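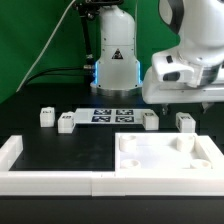 To: jumcombe-bench
Subject: Re: Re: blocks, labels, and the color white

Answering inline, as the rules of this list require and most of its members ignore.

> Before we place the next order I'd like to reopen the question of color.
> Everything we own for the bench is white. White blocks, white tray, white
> board, white frame. I spent part of yesterday morning looking for a block
> that was sitting in the tray the entire time. Could we have the next batch
> in orange, or anything a person can find without getting down to eye level?

I sympathize. I've lost blocks in that tray myself and once accused the other shift of stealing. But we have a lot of white filament left, bought by a person on this list who saw the word "clearance" and blacked out. Until it's used up, the blocks are white. The table is black, so if you put them down on the table and leave them there, they show up beautifully. The trouble begins when people are tidy.

I'd be willing to try a tray in some other color. The file is the Sastska one, second revision, and it's in the shared folder under a name that includes the word "final" more often than it should. Print it flat side down. The overnight slot is best, and please write your name on the sheet this time.

> Second, the labels. Half of mine have lifted at the corners. I have been
> pressing them back down with my thumb, and my thumb is now winning.

You have the Strachan labels, from the old roll. They were meant for freezer bags and they have no interest in being anywhere else. The new ones came in last month on a roll of 400, so we're covered until we've all retired. Wipe the block first with a dry cloth, stick the label on the top face, then leave it alone overnight under a book. The heavy catalog from Eretti is ideal and I can't think of another use for it.

Dark side up. I know how that sounds. I have a bag in my desk that says I need to mention it.

And one label per block, on the top. Somebody's been putting a spare on the bottom, I suppose so there's always a good one. It makes the block rock. You push down on one corner and the other one comes up, like a cafe table.

> Third, does the board with the squares have a right way up? Mine has been
> turned around at least once and I can't tell by looking.

It does, and I can't tell by looking either. The four squares have different patterns but after lunch they all look like the same crossword. What I do is put a pencil tick on the underside, on the edge that goes nearest the front of the bench. Pencil only. The person who used a marker knows what it did and we've moved on.

I don't mind blocks being parked on the ends of the board while you're setting up. I do it. Just keep them off the printed part, and don't slide them across it to get them out of the way, since the ink is less committed than it looks. If yours has gone gray along one side, reprint it on the matte stock. The glossy stock is in the bottom drawer and should stay there.

> Finally, what are the posts in the tray FOR? I have been using them to
> keep my blocks from sliding into the corners, which seems to work, but I
> have the feeling I am missing something.

You've found the only use anyone has made of them so far. In the first revision they held up a lid. The lid warped, we printed another one, that one warped in the opposite direction, and for one happy afternoon we owned two lids that would have made a decent boat. The posts stayed in the drawing. They're 6 mm too short for the storage box to rest on and too thick for anything with a hole in it. I've grown fond of them.

If anyone wants to draw a version without posts, go ahead, but leave the outside dimensions alone. It has to drop into the right half of the front frame, and the frame isn't getting printed again while I'm alive. It took three attempts and the long rail still has a wave in it if you look down it from the end. Don't look down it from the end.

The left half of the frame stays open. It isn't a shelf. It has been, at various times, a home for somebody's keys, a tape measure, and half a granola bar in its wrapper. There's a perfectly good windowsill.

While I have everyone's attention, which I estimate at one more paragraph, the block count for the fall is 34. We printed more than that. Check coat pockets. Check the mug by the printer. If you took some home because they're pleasant to hold, I understand completely, and there's an envelope on the inside of the storeroom door where they can come back without a word being said.

One more thing on the tabletop. It shows every speck, and the fix for that is the soft brush. Paper towels leave fuzz, and then you have the speck and the fuzz. Brush toward the front, lift the tray out before you do the frame, and put it back the way it was. I'll bring a second brush in October if the first one hasn't walked off by then.

Orange gets a vote when the white runs out. I've seen the shelf. Don't hold your breath.

-- 
jumcombe-bench: blocks, trays and bench upkeep
Reply to the list, trim what you quote

Last updated: October
This archive uses cookies to remember your reading preferences. Accept | Settings
Contact the list owner | Copyright Jumcombe Bench List | Back to top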